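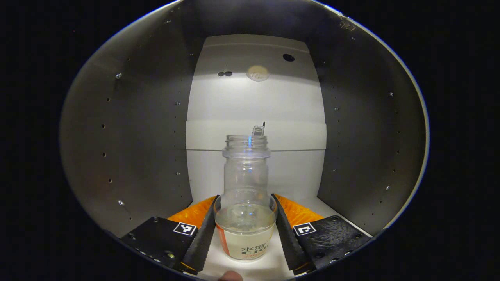
The clear jar with the wide neck, still with some liquid in it.

I have kept this jar for too long, I think. The label has an orange-red edge and the characters 水滴 in dark teal, and I like it so much that I don't want to peel it off. But a wide neck is very useful in a small kitchen, because a spoon goes in easily.

My plan is to finish what is inside, wash the jar well and use it for dried beans. I already have four jars from the market in Julla, all with different lids, and they stand on the shelf I bought from Trendville in October. The shelf is 26 cm deep, so one more will fit there.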